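Guides / Desktop Teardown Cell / Planning and Purchasing

Last updated: Monday, April 15, 2024

Section 2. Planning the cell and ordering equipment

Read this section before you place any orders. It covers the table, the arm and gripper, the parts fixture, and the money to set aside for each. Installation starts in Section 3.

The Bemmont cell is built for one job: taking parts out of a desktop tower and placing them in a fixture for sorting. If your plan includes laptops or rack servers, talk to Bemmont before you go further.

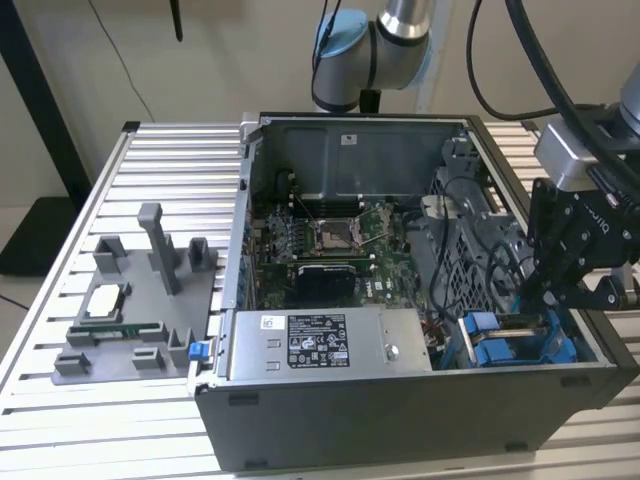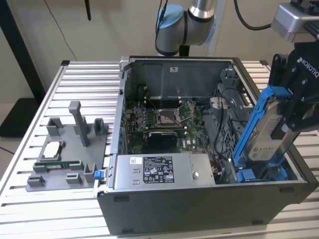 Figures 2-1 and 2-2. Desktop tower on its side with the parts fixture to its left. In Figure 2-2 the gripper is holding a hard drive in its blue caddy.

2.1 Decide what the cell will handle

1. List the tower models you expect to process in the first year. Write down the outside dimensions of each, measured with the tower lying on its side.

2. For each model, list the parts you want removed. Most sites start with the hard drive, the memory and the processor.

3. Open one tower of each model and note how each part is held in. Drives in plastic caddies are the easiest to plan for. Drives held by screws need a driver tool, quoted separately.

4. Mark any part that a person will remove before the tower reaches the cell. Side covers are normally in this group.

Note: Do not budget from a parts list alone. Two towers of the same brand can have different drive bays, and a finger set that fits one may not reach into the other.

2.2 Table and floor space

1. Choose a slotted aluminum table. The slots let you move clamps and fixtures without drilling, and you will move them more than once in the first month.

2. Allow room on the tabletop for the largest tower on your list, plus the fixture plate beside it. Bemmont's standard top is 1146 mm wide and 843 mm deep.

3. Leave 1000 mm of clear floor on the operator side. This is for loading and does not replace the safety distance worked out in your risk assessment.

4. Check the floor where the table will stand. If it slopes, order the leveling feet with the table - they are hard to add later.

5. Decide where the arm cables will run. Long loops need space to swing when the wrist turns, and a shelf or light fitting above the table can catch them.

Caution: Do not place the table on casters, even locking ones. The table must not shift between loading one tower and the next.

2.3 Arm and gripper

1. Confirm the arm's reach from its mounting point to the far corner of the drive bay and to the far edge of the fixture plate. Measure both with the gripper fitted. A gripper and wrist mount take up reach that the arm's data sheet does not account for.

2. Add up the weight on the wrist: gripper, mount, any sensor, and the heaviest part you will lift. Compare the total with the rated payload at full reach.

3. Choose fingers narrow enough to get down between the caddy and the walls of the bay. Ask for a sample set before ordering spares.

4. Order the gripper's coupling and cable at the same time as the gripper. They are separate line items with most suppliers and are the most common cause of a late start.

Caution: A caddy often has to be tilted as it comes out of the bay. Check that the gripper can hold the drive at a slant and still clear the case and the cables beside it. Do this with a scrap tower.

2.4 Fixture and holders

1. Order one fixture plate for each cell. The plate sits on the table next to the tower and carries the holders for removed parts.

2. Specify the holders by part type. A memory module stands on edge between two slotted holders. A processor lies flat in a shallow one.

3. Order spare holders. Printed holders wear at the slot, and a worn slot lets a module lean far enough to spoil the next pick.

4. Include a clamp or bracket for the tower itself. If you run more than one model, order a set for each.

Note: Plinley supplies the plate and holders as a kit. Sethi supplies the tower brackets. Neither ships the T-slot fasteners for the table, so put them on your own order.

2.5 Setting the budget

1. Request quotes in four groups: table and frame, arm and gripper, fixtures, and integration. Keep them on separate lines so you can see which one moves when the scope changes.

2. Put scrap towers in the budget. Setup uses up test units quickly, and latches and caddies break while the grip force is being set.

3. Include operator training and the risk assessment. Bemmont's quote covers the first but does not cover the second.

4. Set money aside for one change of finger design after the first month of running.

5. Ask each supplier for lead times in writing. For a June start, have the arm and gripper order signed before you release the table order, in case the mounting plate changes.

Caution: Used arms can be good value, but check that the controller software is still supported and that the gripper maker lists it as compatible. Rondov adapters are not covered by the Bemmont warranty.

2.6 Before you sign

Send your completed tower list, floor sketch and quotes for a planning review. Reviews are handled by Arsalan Naqvi in Applications. Include the serial plate details of any arm you already own. Keep a copy of the reviewed sketch - you will need it for step 1 of Section 3.

Related items
Section 3. Assembling the table and mounting the arm
Section 4. Setting grip force for drives and memory
Holder kit order form (Plinley)
Tower bracket fit chart (Sethi)
Spare parts and wear items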